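# Keeping Wool in Use: Household Care of Knitted Garments in Marthorpe

Final report, Textiles and Consumer Studies
Submitted in May

## 1. Background

Knitted wool garments are often discarded before the yarn itself has worn out. Felting, small holes at the elbow and stretched necklines are the reasons most commonly given in the course reading. All of them can be delayed or repaired at home with basic tools. This project examined how households in Marthorpe wash, dry and store their sweaters, and whether printed guidance has any effect on those habits.

The work was carried out over one school term with the support of the Osman Textile Room, which lent drying racks and a kitchen scale. Secondhand garments were supplied by the Wallutow thrift store at no cost to the department.

## 2. Method

The project had two parts. The first was a written questionnaire delivered to homes in the Jotaleck district, where most housing is rented and laundry is often done in shared machines. A total of 324 completed forms were returned and accepted. Forms with no answer to the washing question were set aside.

The second part was a washing trial. Secondhand sweaters of plain knit were divided into three groups. The first group was washed by hand in cool water, the second on a machine wool cycle, and the third on a standard warm cycle. Each garment was measured across the chest and from shoulder to hem before the trial and again after every wash. Measurements were taken with the garment lying flat and without tension, as pulling the fabric by even a small amount changed the result.

The printed guidance was a single folded sheet. Copies were left at the Wallutow counter in March, and a short follow-up form was offered to customers who returned.

## 3. Results

Most respondents said they owned at least one wool sweater. Machine washing was more common than hand washing, and many respondents did not know whether their machine had a wool setting. Hanging was the usual method of drying. Several people wrote in the margin that they had no floor or table space for drying flat — a point the questionnaire had not anticipated.

In the trial, the group washed on the warm cycle lost the most length and became noticeably thicker to the touch. The hand-washed group changed least. The wool cycle gave mixed results: closely knitted garments held their shape, while looser ones widened at the hem.

Storage answers were harder to interpret. The question offered "folded" and "hung" as choices, and some respondents marked both. These answers were kept in the data but are not used in the comparison.

## 4. Laying Out and Shaping

The guidance sheet gave most of its space to laying out. Readers were advised to roll the washed sweater in a towel, press out the water, and spread it face-up on a level surface with the sleeves straight. The neck and hem should then be eased back to their earlier measurements by hand. Follow-up forms showed that this section was read more often than the section on detergents.
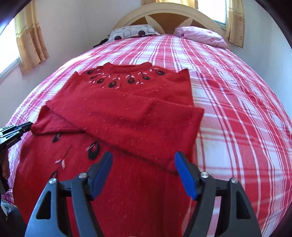
*Figure 1. A red knitted sweater laid face-up on a plaid bedspread.*

## 5. Costs and Limits

The project was allowed a printing budget of $50, which covered the sheets and questionnaires. The trial used secondhand garments whose earlier treatment was unknown, and some had probably shrunk before they were donated. Water hardness was not tested. The follow-up form reached only customers who came back to the store, so it cannot show what other readers did with the guidance.

## 6. Recommendations

The guidance sheet should be reprinted with a section for people who have little space, including the use of a folding rack placed over a bathtub. The Wallutow store has agreed to keep a master copy behind the counter. Any later questionnaire should ask about folding and hanging as separate questions, and should be tested with a small group before it is delivered.

The raw measurements and a blank copy of the questionnaire are held in the department office.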